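Semdale Household Inventory Notes

This is the README for the Semdale Household Inventory Notes, a set of short written records of what people keep in their homes and where they keep it. The set holds 3,320 records from 20 households in and near Semdale. Each record is one item or one group of like items, written down by someone who lives in the home.

The notes were collected for Tomiton, a small project on how people describe storage in their own words. The current release is version 4.

What is in the download

records.csv - one row per record
households.csv - one row per household
rooms.txt - the list of room names, with the variants we merged
changes.txt - what changed between versions

The files are UTF-8 with commas as separators. Text fields that contain a comma are in double quotes. Line breaks inside notes were replaced with a single space in version 2, so anything you wrote to handle them can go.

Fields in records.csv

record_id: a number, unique across the whole set. Numbers from deleted records are not used again.
household_id: matches households.csv.
room: the room name after merging. See rooms.txt.
room_raw: the room name as the person wrote it.
place: where in the room, in free text. "Bottom drawer", "on top of the wardrobe", "behind the door" and so on.
item: what the thing is, in free text.
group: y if the record covers more than one of the same thing, n if it is a single item.
last_used: one of week, month, year, longer, unknown.
note: anything else the person wanted to add. Blank in many rows.

Fields in households.csv

household_id: two letters, picked at random.
people: how many people live there.
home_type: house, apartment or other.
years_there: whole years, rounded down. Zero means under a year.
storage_outside: y if the household has a shed, garage, locker or rented unit.

How the records were made

Each household got a paper form and a short guide written by Mateja Kelmendi. They were asked to go through one room at a time and write down what they would look for if they needed it, using whatever name they would say out loud. They did not have to open sealed boxes. If a box had a label, the label was enough.

Forms were typed up by two people. Where they read the handwriting differently, Dragica Mujić went back to the scan and picked a reading. When she could not read it either, the word was replaced with [unclear]. We left spelling alone unless it made the item impossible to find by search, and in that case the original spelling is in the note field. 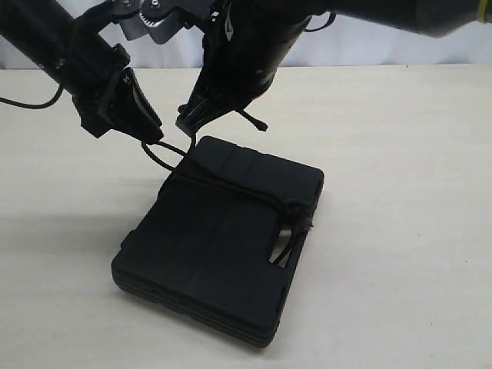 Room names took more work than anything else. People wrote "den", "TV room", "front room" and "living room" for what was plainly the same sort of room, and one household used "the back" for both a bedroom and a porch. We merged names only where the household confirmed it or where the form made it obvious. Everything else was left alone, so you will find a long tail of room names that appear once or twice.

"Garage" and "shed" are kept apart even when a household used the garage as a shed. If you want all outdoor storage together, filter on both and add "Ackroyd". That is the name of a rented storage building in town, and several people wrote it as if it were a room in their home.

Splits

There is no official train and test split. If you make one, split by household. Records from the same home share wording, and a random split by row will put nearly identical lines on both sides. Household QM is the worst case: the person filling in the form wrote "see above" a lot, and we expanded those by copying the earlier text.

Known problems

The last_used field is weak. Some people filled it in for the whole room at once, so a full kitchen may be marked "week" down to the fondue forks. Treat it as a hint.

Kitchens are over-represented because the form listed the kitchen first. A few households stopped after two rooms, and their later rooms are missing entirely. A missing room does not mean the home does not have one.

The group field was added in version 2. For older records it was filled in afterward from the item text, so "scissors" and "pants" needed fixing by hand. Some were probably missed.

Medicines, money, documents and keys were removed on purpose, along with the places they were kept. We also took out names of family members and replaced them with a relation, such as [daughter] or [uncle]. Pet names are still in.

Everything is in English. Three households used words from other languages for cooking tools, and those are left as written with no translation.

What it is good for

People have used the notes to study naming (what gets called a "tin" and what gets called a "box"), to test search over messy short text, and to plan better labels for shared storage. It is too small and too local to say anything about homes in general. Please don't use it to try to work out who the households are. They agreed to take part on the condition that they would not be contacted by anyone outside the project.

Changes

Version 4: merged 12 more room names, removed a batch of duplicate rows from household TR, fixed the quoting in the note field.
Version 3: added storage_outside.
Version 2: added group, removed line breaks inside notes.
Version 1: first release, shared with the Nerkden reading group only.

Reporting errors

Send the record_id and the field name to the project address in changes.txt. Corrections are looked at on Wednesday mornings. If you found the problem by script, send the script too. Small fixes go into the next version, and a household that asks to be removed is taken out right away - please update your copy when that happens.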